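Rutstead Toy Library
Minutes of the monthly meeting
15 October 2018, upstairs room, 7:00 p.m.

Quorum was met. The chair opened the meeting at 7:05 p.m.

1. Minutes of the last meeting

Approved with one correction. Under item 4, the Bakos order should read "21 lids" and not "21 boxes."

2. Money

Balance at the end of last month was $2042. The shelving bill from Brendimik has been paid and is included in that figure. The July book sale money was entered twice in the summer report. This has been fixed and the report will be sent out again.

A member asked if the late fees are worth collecting. Left until the spring.

3. Catalog

The catalog now stands at 1578 items. Puzzles are finished except for the floor puzzles, which are still in the hall closet with no numbers on them. Two members will number them before the next open morning.

The Orkbridge branch would like to use the same numbering. Agreed, provided their numbers start at 2000 so the two lists do not run into each other. The secretary will write to them.

4. Door and heating

The side door sticks again. The building office has been told. Until it is fixed, families should be sent around to the front, and a sign is needed. The heat will go on at 8:30 on open mornings starting next month.

5. Small blocks

There was a long discussion about how the small plastic blocks are lent out. At present they go out in mixed bags and it takes too long to check them back in. Suggestions were to sort by shape, to sort by color, or to keep the bags mixed and put a picture card in each one. Sorting by color was dropped. The picture card was preferred by most of those present.

It was agreed that:
- each bag will hold a small mixed set with a card showing every piece
- the star and the cylinder shapes will be in every bag
- bags with a missing piece will go out again with the card marked
- blocks will be laid out on a plain wooden board for checking, as the pieces show up well against it

Cards to be ready for the next meeting. Cost of laminating to come out of the supplies line.
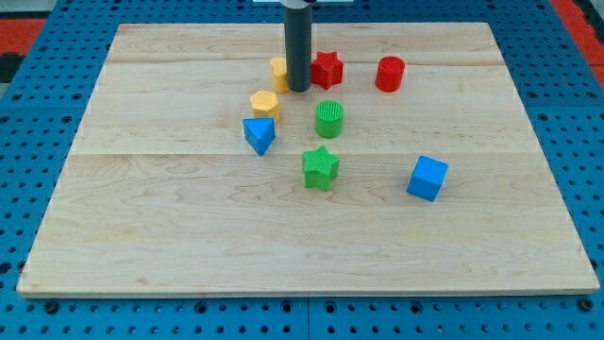

6. Cleaning day

Set for the second Saturday of next month, 9:00 to noon. Bring a bucket if you have one. The ride-on toys will be done outside if it is dry, and the cloth toys will be taken home in bags for washing. The dress-up rail will be left for another day.

7. Other business

The Bakos catalog is on the desk for anyone who wants to look through it. Requests should be written on the sheet inside the front cover.

The spare key has not been returned. Members are asked to check their bags and coats.

The meeting closed at 8:20 p.m. Next meeting at the same time in the same room.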